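June, evening

Sat down with Tonantzin after lunch to finish the equipment list. We have 661 left for the bench and the gripper spares come to 418 of it, so there isn't much room. The quote from Orozco arrived at last. Leobardo wants a second metal bin the same size, as he is tired of clearing one set of parts before he can start the next. I said to price it.

Morning was picking trials with the KUKA. White block, green brick plate, the little round red one by the wall.
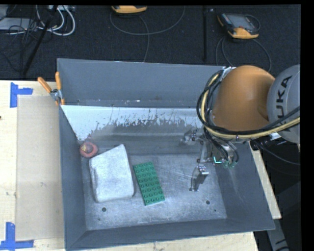

To buy or ask about

Finger sets, 3. Ask Zonlow if they do them singly.
Cable ties and a proper sleeve for the arm cables, 170 at most.
Second bin, if the delivery isn't silly.
Blue tape.

Guadalupe signs off anything over 400, so the spares go to her tomorrow. Home by seven.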